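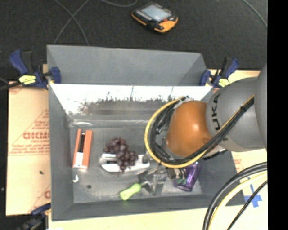

Mbali Mkhize wanted to know, under my last post, why I don't let the grasp network pick whatever it likes and leave the motion planner to sort out the rest. Isn't that what the planner is for?

Well, yes. That was how I had it set up all through August, and it drove me up the wall! The network looks at the depth picture, scores a pile of grasps, hands over the best one, and then the planner chews on it for a while and comes back with nothing. So you ask for the second best, and that's two millimeters away from the first and fails in exactly the same way. Meanwhile the arm hangs there over the bin looking thoughtful and I go get more coffee.

What I needed was for the two halves to talk to each other a lot earlier. The grasp scorer (I call it Trotau, it has been through a couple of rewrites and the name is the only thing left from the first one) doesn't know there are walls. It knows about surfaces and edges and where fingers might fit. A green handle lying on a diagonal gets a lovely score from it, and so do grapes, heaven help me, from pretty much any side. But the walls slope, and a grasp that is fine in the middle of the floor can be hopeless near the front lip, where the wrist has to tip over to get the fingers down.

So now there's a cheap check in between. Before anything goes to the planner, I take each candidate and ask three things. Can the arm reach the pose at all? Does a simple fat model of the gripper and the last joint stay clear of the bin? And does the wrist end up somewhere the cables can live with?

That last one took me the longest. The cables aren't in the robot model, of course — they never are — and the loop around the joint moves in its own way when you turn the last axis. I started by trying to simulate it. Please don't do this. I lost most of a week and had a very pretty noodle on my screen. In the end I put a limit on the last joint that's tighter than the real one, plus a penalty that grows as you get close to it, and it has been good enough ever since. Sarahí Robles suggested it in one sentence while looking for her bike key, so thanks for that.

The bin margin is 13 mm at the moment. Smaller than that and calibration error starts to bite, bigger and I lose everything lying against the sides. I also had the clamps missing from the collision model for a long time, which was dumb of me. They stick up at the corners, and the approach path liked to sneak past them. They're in there now as plain boxes. Nothing fancy.

Some numbers for Mbali, from the log. I replayed 219 saved scans through the old pipeline and the new one, same seed, same time limit. The old one gave up on a lot of the cluttered ones, and nearly all of those came from retrying the same bad neighborhood again and again. With the check in front, the list that reaches the planner is short and more spread out, and most of the time the first try goes through. I'm not going to quote a percentage until I've done it with live picks too. Replays are kind to you. They don't roll when you bump them.

Two things still bother me. One is see-through plastic, where the depth comes back with holes and the check happily reports that there's nothing to hit. I'm filling holes with the highest point nearby for now, a bit crude, and it makes cups look like bricks. The other is that the whole check is over 200 lines in one file called Kekana (don't ask), and I keep telling myself I'll split it up before I add pushing. I'll probably add pushing first.

If you've got a nicer way of handling cables than a squeezed joint limit, please leave it in the comments. I'd love to throw mine out.

Posted September 21, 2026

Print this post | E-mail this post

Home | About | Archive | Contact

Recent posts
Trinelach, or how I finally made the log viewer bearable
Hand-eye calibration on a bad day
Moving from Traslow configs to plain text
Why my planner hates corners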